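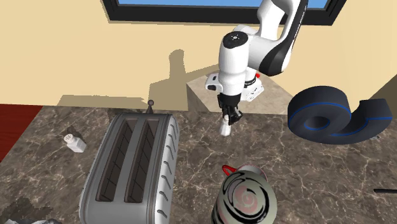
Storkisstead Neighbors Help Board - Kitchens & Bathrooms Group

Is a "lifetime" sealer plan on a marble countertop worth paying for?

Posted by Naledi Radebe, Tue 14 July

We bought a house with a brown marble countertop already in it. I didn't pick it and I'm not sure I would have, but it's in decent shape and we're keeping it. The seller left a folder with a brochure from Vilau, the shop that cut and installed it. I called them with what I thought was a simple question: does it need sealing, and if so how often?

What I got was a sales call. The woman told me that marble has to be professionally sealed every year or it will "fail," and that they have a plan called Nilby that takes care of it. They come out once, put on a special coating, and after that the stone is protected for life against stains, etching, scratches and heat. Price for our kitchen is $1,177. If I decline, she said, she couldn't promise the stone would make it through another winter of cooking. I asked what winter had to do with it and didn't get much of an answer.

I asked for the terms in writing and they sent me a PDF. It's 12 pages. From what I can tell, "lifetime" means the lifetime of the coating, and nowhere does it say how long that is. Acidic foods are excluded. Hot pans are excluded. "Standing liquids" are excluded. I cook with lemon and tomato most nights so I'm not sure what's left.

We have a few dull rings near the sink, which I assume are from glasses. You can feel them a tiny bit with a fingernail. There's also a dark patch near the stove that looks like oil. Vilau says both are proof that the old sealer broke down.

So what I want to know is whether the yearly sealing thing is real, whether any coating does what they say, and whether I can fix the rings and the patch myself without making it worse. Please don't just tell me to get quartz.

Krum Dumitrescu
Posted the same evening

I set stone for a living until my knees quit, and I have never seen a lifetime anything on marble. Keep your money.

There are two different kinds of damage here and the sales pitch mixes them up, maybe on purpose.

A stain is when something soaks into the stone. Oil, coffee, red wine. It makes the stone darker. A sealer slows that down so you have time to wipe it up.

An etch is when acid eats the surface. Lemon, vinegar, tomato, some bathroom cleaners. It leaves a dull spot, usually lighter than the stone around it. The ordinary kind of sealer, the kind that soaks in, does nothing about this. It can't. It sits in the pores, and the acid is going after the marble itself. So your rings tell you that somebody put down a wet glass of lemonade or something like it. They tell you nothing about the sealer, old or new.

There are coatings that sit on top and do block acid for a while. They're a film, though. Films scratch, and some of them look like plastic at the edges, and when one goes bad it has to be stripped off before you can do anything to the stone. If that's what they're selling, ask who pays for the stripping. I'd want to hear the answer.

Now the yearly sealing. Don't go by the calendar. Put a spoonful of water on the counter in a spot where you work a lot, and another in a corner you never use. Leave both alone for 15 minutes and wipe them up. If the stone under the water has gone darker, it's drinking and could use sealer. If it hasn't, leave it be. Some polished marble is so tight it barely takes any sealer at all, and what you get for your trouble is a hazy residue you have to buff off.

If it does need it, a bottle of penetrating sealer made for natural stone does a kitchen with plenty left over. Clean the counter, let it dry overnight, wipe the stuff on, wait as long as the label says, and then wipe off every bit that didn't go in. People skip that last part and call me about streaks.

For the oil patch you want a poultice. Baking soda and water mixed up like peanut butter, spread on thicker than you think, plastic wrap over it with the edges taped. Leave it a day, then take the plastic off and let the paste dry all the way before you scrape it up with something plastic. An old oil spot can take three or four goes. It might never go away all the way. Don't let anybody sell you a guarantee on that either. Seal after, never before, or you lock the oil in.

The rings are the harder part. There's a marble polishing powder you rub on with a damp cloth, and it works on light etching on a polished finish. If yours is honed (matte), don't use it, you'll have a shiny spot in the middle of a dull counter. And if you can really feel the ring with your nail, powder may not be enough. Try it someplace hidden first. A stone restoration person can rehone one section, and you can get a price for that without joining anything.

Busisiwe Swanepoel

just use vinegar and water, half and half, I've used it on my counters for years and it takes everything off. cheap too

Krum Dumitrescu

Busisiwe, what are your counters made of? Please nobody put vinegar on marble. It's an acid. It will do to the whole counter what the glasses did by the sink.

Busisiwe Swanepoel

laminate I think. ok fair enough

Anayeli Bañuelos
Posted two days later

I'm going to disagree with Krum a little. I paid for one of these plans in our last house. Not Nilby, a different outfit with a very similar PDF. I wouldn't say it was a scam. A man came, he was careful, and the counter looked great that week. But when I had a wine mark the next spring, I found out that to keep the coverage I had to use only their cleaner, keep the receipts for it, and report any stain within 3 days. I reported mine on day five. That was the end of my lifetime.

So read the claims part of the PDF before you read anything else. I'd look for:

How fast you have to report something
Whether you have to buy their cleaner
Whether they fix the spot or just put on more of the same coating
Whether it passes to a new owner
What happens if the shop closes

I'd also ask Vilau to name one thing that happens in a normal kitchen and is covered. Make them put it in an email. When I asked mine that, the man said "water," and my counter was already fine with water.

Where I don't agree is on doing the rings yourself. I tried the powder on dark stone and got a cloudy patch bigger than the ring was. Maybe I rubbed too long, maybe it was the wrong powder. A restoration guy named Mokgethi fixed it in one visit, and he told me to stop wiping it down with dish soap every night, as it was leaving a film. Some of what I'd been calling damage came off with plain hot water and a cloth. I would try that first on yours before you spend anything.

Naledi Radebe

Thank you both. I did the water test last night. The corner didn't change. The spot by the stove went a little darker but it dried back within an hour or so, so I guess that end could use some sealer once the oil is out. First poultice is on now, under plastic wrap and a lot of tape, and my husband has been told not to touch it.

I tried hot water on the rings and two of the faint ones came right off, so those were never etched at all. The others are still there. I can live with them for now.

I emailed Vilau and asked which everyday spills are covered. They wrote back with a 10 percent discount if I sign up before the end of July - no list. I've asked again.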